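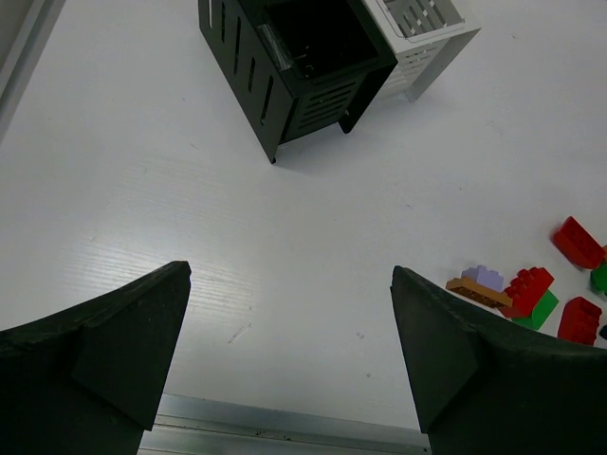 I've come around to the idea that an empty surface is the most useful thing in a home, and I say that as someone who owned 9 decorative bowls until last January.

My kitchen in Arboleda is tiny. The counter by the stove used to hold the toaster, the mail, a fern (don't ask about the fern) and whatever I'd carried in from the car. Every dinner began with me shoving piles sideways so I could chop an onion. I thought I needed a bigger kitchen, and I even got a quote for one. Then one Sunday I just moved everything onto the floor and looked at that counter for a while – and I didn't want to put any of it back!

Now, I know how this sounds. There's a whole industry that would love to sell you emptiness, and I once paid $112 for a set of Sendia drawer dividers that are themselves now clutter. You don't need those. You need one spot, a table or a shelf or half a desk, where things are allowed to land for an hour and then have to leave.

My sister-in-law says bare tables make a house feel like a dentist's office, and she has a point. I wouldn't want every room like that. My bookshelves are a mess and they're staying a mess. But when I want to wrap a present or roll out dough or spread out my taxes, I can start right away, and I really do cook more than I used to. The fern lives in the bathroom and seems fine with it.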